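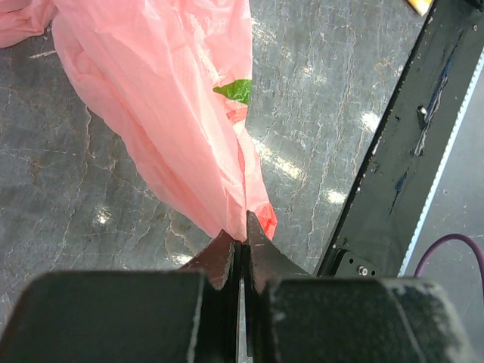

Denine Kitchen Systems – Household Guides Team

Section 4: Putting plastic shopping bags away, and setting the table afterward

Welcome back! If you have come straight from Section 3, your Avley under-sink organizer is on its rails and you are ready to start filling it. Most of us have a heap of old bags somewhere in the kitchen, and the thin ones are the hardest to keep tidy, so we will begin with those.

Before you start

Clear a stretch of table or counter and wipe it down. The Avley bag sleeve holds 30 thin bags, or 14 of the thicker kind with stiff handles. Please don't try for more – the sleeve will stretch, and Bindu Amin in our parts department will tell you how many replacements she mailed out last October.

4.1 Gathering a thin bag

1. Turn the bag upside down and give it a good shake over the sink. Receipts and onion skins love to hide in the corners.
2. Lay the bag down and press the air out with your palm, working from the closed end toward the handles.
3. Pinch the bag together at one end so the plastic narrows under your fingers, then let the rest hang.
4. Feed the narrow end into the sleeve first and push the rest in after it, a little at a time.

Note: A bag with printing on it goes in just like a plain one.

CAUTION: Plastic bags can cause suffocation. Keep them, and the sleeve, away from babies, children and pets.

4.2 Sorting the bags from the dishes

It happens in every kitchen: the bags end up on the table with a bowl, a fork and whatever basket the bread came home in. Take it slowly and it will all find its place.

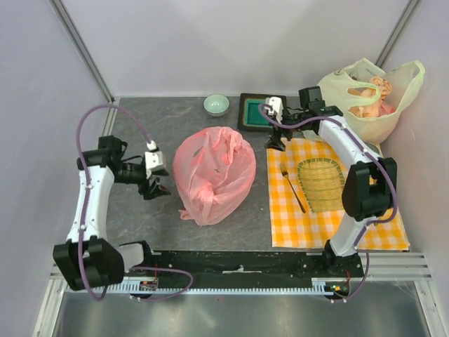
1. Bring the loose bags to the middle of the table, where you can reach them easily.
2. Leave any bag that still has things in it standing upright in a corner, handles up, until you can unpack it.
3. Spread your cloth on one side and smooth it from the center out. A checkered cloth is handy here, as the lines show you when it is straight.
4. Set the fork and the bread basket on the cloth. Woven baskets should be dry before they go down, or they may mark the fabric.
5. Keep bowls and trays toward the back until the bags are gone.

Note: Never rest a hot dish on a plastic bag, even for a moment – the film melts quickly and is miserable to scrape off.

4.3 If the sleeve jams

Pull the last bag back out, twist it a little tighter and try again. If it still sticks, unclip the sleeve and empty it from the bottom. Replacement sleeves are listed as part 2000 in Section 9.

Guide text by Candela Garrido. Revised 2026-05-06.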